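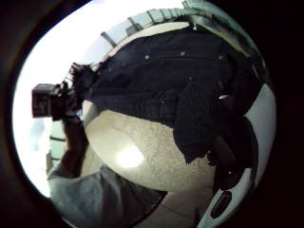

Why Do Some Clothes Have Snaps and Some Have Buttons?

Have you ever stood by the door in a big hurry, tugging at your clothes, and wondered who decided how they should close? People have been puzzling over that for a very long time, and they came up with more than one good answer.

Let's start with buttons, because they are the older idea. A button is a little disk sewn on with thread, and across from it is a slit called a buttonhole. You push the button through, give it a small turn, and the cloth stays put. A light shirt often has a whole row of them -- small ones, close together, so the front lies nice and flat. 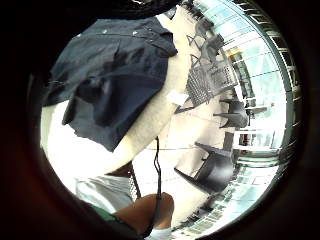 My little brother always ends up with one button left over at the top, writes Adjoa Kpodo, and she would like to know what to do about it. Start at the bottom, Adjoa! The two lowest corners are easy to match, and then he can work his way up to his chin.

Now for snaps. A snap comes in two halves. One half has a bump and the other has a small hollow with a springy edge. Press them together and the edge stretches, lets the bump in, and closes around it -- click! Snaps are handy on thick, puffy cloth, where pushing a button through can be hard work for small fingers.

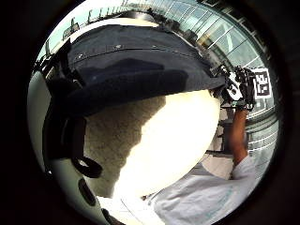
But don't snaps wear out, one reader asks. They can, after lots and lots of clicking. The springy part gets tired and the halves slip apart, and then a grown-up with the right tool can put in a new one.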